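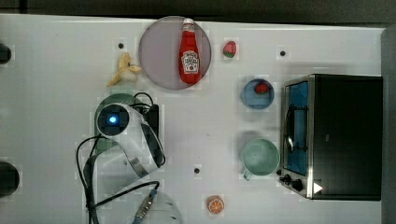 Does our cultural society need bylaws changed before we can send delegates to the diaspora council?

Posted in Community Groups and Nonprofits

I am the secretary of a small heritage society in the Midwest. We have 224 paid members, most of them second and third generation, and we run a language class, a choir and a summer picnic. For years we have paid dues to the national federation and left the rest to them.

This spring the federation wrote to say that member societies can now send their own voting delegates to the world council meeting in October. Before that only the national board went. Each society with more than 200 members gets one delegate and one alternate. The letter says delegates must be "duly elected under the rules of the member society." It doesn't say anything more than that.

Our bylaws were written decades ago and have no mention of delegates to anything. They say the board may "appoint representatives to other bodies as needed." Two of our board members think that covers it and want to appoint somebody at the next board meeting. Another says the word "elected" in the letter means a vote of the full membership. Our next general meeting isn't until November, which is after the council meets.

Also, the council is going to vote on a paper about dual citizenship and voting from abroad. Our members do not agree with each other on this. Some want the delegate told how to vote before leaving. Others say a delegate should listen to the debate and decide there.

Last thing is money. The federation pays the hotel but travel is on us. We have 2320 dollars in the general account and the airfare will take a good part of it. Can we spend it on this without asking the members?

We are incorporated as a nonprofit in our state and have the usual federal tax exemption, if that matters.

Posted by Trovameo

Cha

Read your own bylaws again for special meetings. Almost all old society bylaws let the board, or a certain number of members, call one with ten or fifteen days' notice. Call it for August or early September, put one item on the notice, and hold the election. You don't have to wait for November.

I would not go with the appointment. "Appoint representatives to other bodies" is probably good enough for sending someone to sit on the city festival planning group. The federation's letter uses the word elected. If the council has a credentials check at the door, and ours did, they can ask for minutes showing the vote. We had one society turned away from voting in our region because their paper said "appointed by the president." Their person was allowed to stay and listen but had no card to hold up.

Before you do any of this, write to the federation office and ask two things in plain terms. Does an election by the board count as an election by the society? And what proof do they want, and by what date? Get the answer by email so you have it on file. It may be that a board vote is fine and you can save yourself the meeting. When we asked, they said a board vote was accepted only if the bylaws gave the board that power by name, and ours didn't.

You do not need a bylaw change to hold one election. You might want one later so you don't have the same argument every time. Ours is one paragraph. It says delegates and alternates to the federation and the world council are elected at the annual meeting for a term of two years, that the board fills a vacancy until the next annual meeting, and that a delegate must be a member in good standing for at least a year. Check your notice period for amendments, which is often longer than the one for ordinary business.

On the money, look for a spending limit. Our board can spend up to 600 dollars on any single item and anything over that goes to the members. If yours has no limit, the board can likely approve it as long as it serves the purposes in your articles. Even so, since you're calling a meeting anyway, put the travel on the same notice and let them vote on it. Set a maximum figure in the motion. Ours read "economy fare and ground transport, receipts required," with no meals, and then the delegate asked for meals, so decide that too.

Mikus

just appoint someone. its a heritage club. we sent a guy three times and no one ever asked for any minutes, he signed a sheet and got a badge. if you call a special meeting in summer you wont get a quorum, half of ours are at the lake until school starts

Nelow

Mikus has a point about quorum, so check the number before you pick a date. If your bylaws say a quarter of the members, that is 56 people for you, and that is a lot for a one-item meeting. We held ours right before the picnic, in the same park shelter, and had plenty. Some bylaws and some state laws also allow a mail ballot or an online vote. Look up your state's nonprofit corporation act, because it fills in what your bylaws leave out, and it may also forbid something you were planning to do.

Nobody has taken up the part about instructing the delegate, so I'll try.

You can do it either way, but you should settle it before the election and put it in the motion. People who stand for the job need to know what they are agreeing to. Our society has done three different things over the years.

The first time we gave full instructions on every paper. It went badly. The text was amended on the floor the first morning, and our delegate had orders on a paragraph that no longer existed. She abstained on nearly everything.

The next time we gave none, and afterward a group of members was upset over how he voted on the pension resolution. It took up most of the following annual meeting.

Now we pass a short statement of the society's position if there is one, and the delegate is asked to "be guided by" it. If the members are split, we say so in the statement and leave the vote to the delegate. With your citizenship paper I would do that. Ask for the draft early and send it out with the meeting notice so people have read it. We also require a written report within 30 days, listing each vote.

Check whether the council allows bound delegates in the first place. Some councils have a rule that every delegate votes freely, and then your instructions have no force.

About taxes: a vote on a policy paper inside a council is not a political campaign. Lobbying is a separate matter and is allowed in a limited amount for most groups like yours. If the council starts asking societies to back candidates in an election, here or over there, stay out of it and talk to an accountant or lawyer first.

For travel, we asked the members for donations to a delegate fund and kept it as its own line in the books. It brought in 300 dollars the first year and the general account covered the rest. Make the gifts payable to the society and not to the delegate. And buy the alternate's ticket only if you mean to send both. Our alternate stays home unless the delegate can't go, so pick a fare that lets you change the name or get a credit.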